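Plurnmont brings woven sleeping mats to Brestthorpe for the summer

Friday | By the Flama press office 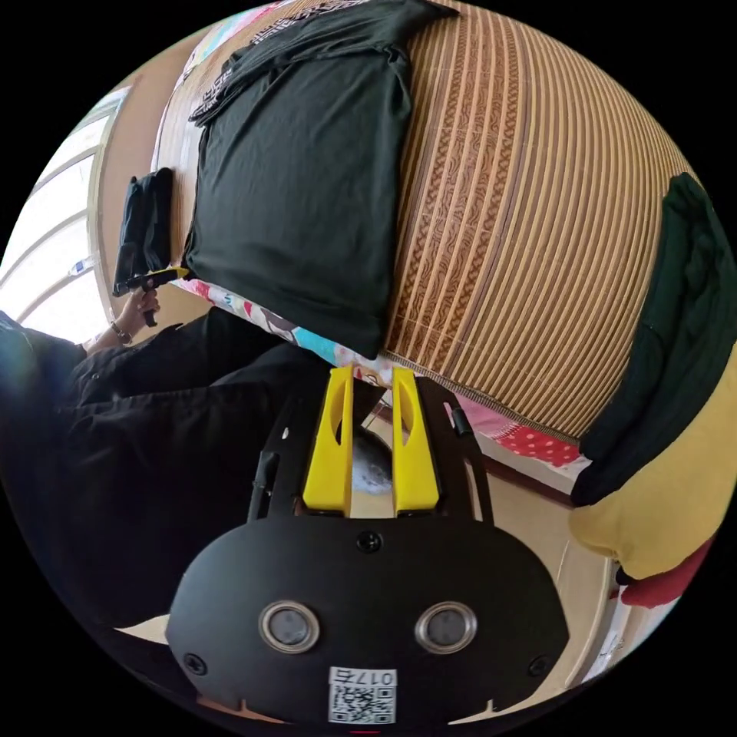

Reading time: 1 min

Bedding seller Flama will stock the Saengthong range of woven sleeping mats at its Plurnmont shop in Brestthorpe from June. The mats go on top of a made bed and give a firm, flat surface for warm nights, or for folding T-shirts and sorting the wash during the day.

Saengthong mats have tan and light-brown slats with a darker braided band. They come in 7 sizes, from cot to family bed, and prices start at £40. Flama has ordered 4000 for the season, and up to 300 will be on the shop floor in the first week.

Each mat rolls up for storage and can be wiped with a damp cloth. Pillows and covers are sold separately.

The shop opens at 9am. Orders can also be placed by phone and collected at the side door.

We use cookies to improve your visit. Accept | Manage settings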